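Robot Software Engineer, Bimanual Manipulation (Control and Planning)

Skoryk
Location: Drutitz, on site, with up to two remote days a week after the first month
Contract: full time, permanent
Team: Manipulation Software
Start: August or by agreement

Background

Skoryk builds software for two-armed tabletop robots. We do not sell arms. Our customers buy or assemble their own hardware and run our stack on it: a joint-level controller, a perception service, a motion planner and the tooling that records, replays and compares episodes. The stack is called Asotico. It is written in C++ and Python and has been in use at customer sites for two years.

The manipulation team has 10 engineers. Most work in Drutitz; the test hall is in Murby, 26 minutes away by regional train. You should expect to be in Murby one day a week, more often before a release.

The opening is for the group that handles coordinated two-arm tasks. These are tasks where both grippers hold the same object, or two parts of one mechanism, and where an error in one arm shows up as force in the other. Small mechanical items such as padlocks, keys, latches and clips make up most of our current task set. The rest is handling of produce on trays, and some cells carry both kinds of object on one table so that the perception service has to deal with clutter unrelated to the task.

What you would work on

The main problem for the next two releases is the closed chain. Once the left gripper has the shackle of a lock and the right gripper has the body, the arms can no longer be planned independently. Our present planner treats the second arm as a follower with a fixed offset. It is adequate for carrying and poor for anything that needs the two ends to move against each other. 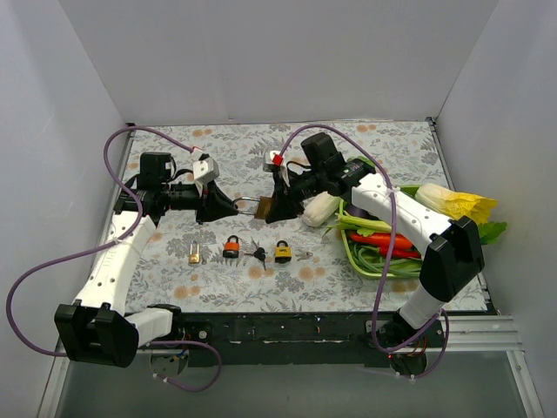 Responsibilities

1. Replace the leader-follower scheme in the planner with a constrained formulation that treats both arms and the held object as one system.

2. Extend the controller so that internal force between the grippers can be limited separately from external contact force. The arms have no wrist force sensors, so the estimate has to come from motor current and a friction model.

3. Work with the perception group on pose estimates from gripper-mounted cameras when the target is largely hidden by the fingers. Shiny metal parts and patterned table covers are both known sources of bad estimates.

4. Maintain the regression suite. It contains 380 recorded episodes, replayed against every merge request in simulation. A subset is run on hardware each night, starting at 8 p.m.

5. Add collision checking for cables. The planner models arm links, grippers and camera housings but ignores cable loops, and operators currently compensate by setting joint limits by hand.

6. Write the interface documentation for whatever you change. Customers read it and file tickets against it.

Requirements

Three or more years of professional C++ on a system that ran on physical hardware. Working Python. Solid knowledge of rigid-body kinematics and at least one numerical optimization library. Experience finding timing faults in a control loop from logs. Ability to read and write technical English.

A degree in robotics, control, computer science or mechanical engineering is usual on the team but is not a condition.

Useful but not required: ROS 2, contact simulation, system identification on low-cost servo arms, learned policies and the evaluation of them, hand-eye calibration.

What the job does not include

No mechanical design and no customer sales calls. Hardware assembly is handled by the lab technicians in Murby, although you will be expected to recalibrate a cell and swap a camera without help. There is an on-call rotation for the nightly hardware runs. It is limited to office days and ends at 10 p.m.

Terms

38.5-hour week, 30 days of paid leave, rail pass between Drutitz and Murby. Salary follows our published bands; the position is open at bands 3 and 4, and the band is fixed before the offer is made. We can support relocation and work permits. The probation period is six months.

How to apply

Send a resume and one code sample or a short written account of a control or planning problem you solved, two pages at most. Cover letters are not read. Use the form on the Skoryk careers page and quote reference 18-MAN.

The process has three steps: a 40-minute call with two engineers, a practical exercise on a recorded episode with a known fault, and a half day in Murby on a running cell. The exercise takes three hours and is paid. You will receive an answer after each step within 10 working days.

Applications are reviewed as they arrive, and the posting is removed when the position is filled.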